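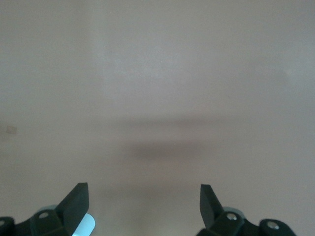 1/ Six months with the arm on the packing bench

I said in June I would write this up once it had settled in. It is November 2021 and it has mostly settled in, so this is a thread about what has changed at our place and what hasn't.

2/ For anyone new: I work at Cendar in Flekthorpe. We pack small spare parts for heating systems, mostly seals, clips and valve caps. The arm does the picking on one bench. The other benches are still done by hand.

3/ It has two black fingers that close on the part. You get used to looking at the gap between them. Before a run I check that the gap is clear and the bench under it is bare, then I press start and step back behind the line.

4/ The bench top matters more than I expected. Ours is a plain pinkish beige with a matte finish. The old top was shiny steel and the camera kept taking reflections for parts. You still get a soft bright patch from the lights on this one and the shadow of the fingers falls across it, but the arm copes with both.

5/ What it took over: the small seals. Everyone hated the small seals. A full shift of those and your thumbs were sore the next morning. I don't miss them and I haven't met anyone who does.

6/ What it didn't take over: anything in a soft bag, anything tangled, anything that arrives in the wrong box. So the awkward work now makes up more of a person's day than it used to. That was not mentioned in the meeting beforehand and I think it should have been.

7/ Numbers, as people keep asking. On a good shift the bench does 344 trays. When two of us worked it by hand we did some 100 fewer. On a bad shift it stops every few minutes and you would be quicker doing it yourself.

8/ Nobody lost their job over it. Two people moved to goods-in and one moved to returns. One of those three asked to go. The other two were told, politely, and they are still a bit sore about it. I would be too.

9/ The pay question took longer than the installation. If you clear faults and reset the arm, are you a packer or an operator? Management said packer. We said operator. It was settled at operator rate for the hours you are signed on to that bench. Get this in writing before the machine arrives if you can.

10/ Training was done by Vinzenz Baumgartner, who came over from the Titutdale site for a week. He let us stop it, jam it and start it again ourselves, as many times as we wanted. I learned more from that than from the folder.

11/ The folder is still useful for one thing, the order you do the restart in. We copied that page out large and put it on the wall.

12/ Daily jobs, if you are about to get one of these:
- wipe the bench top and let it dry
- look at the screws on the finger joints
- check both fingers for wear along the edges
- write down every stop, even the short ones

13/ On the last one - write down the short ones. For the first couple of months we only logged the long stops and the figures looked lovely. Then we were asked why the trays didn't match.

14/ Noise is better. Talking is worse. Two people used to stand across from each other at that bench and chat all shift. Now it is one person and they need to keep an eye on the screen. We swap over every 2 hours, partly for the eyes and partly for the company.

15/ The swapping was our idea and the shift lead agreed to it after a trial. It costs a few minutes each time. I would argue hard to keep it if anyone tried to drop it.

16/ Someone asked if it feels like being watched. A bit, at first. The camera points at the bench and only at the bench, and we had that confirmed. The stop log does have names on it though, and we are still talking about who gets to read that.

17/ Next year there may be a second arm on the Ozoliņš order, which is all valve caps in one size. It would suit that work. I have asked that the people on that bench get told first this time, and told which parts of the job will be left for them.

18/ Happy to answer questions about shifts, pay grades or the restart order. I can't share the tray drawings.

Back to top | Contact | Terms | © 2021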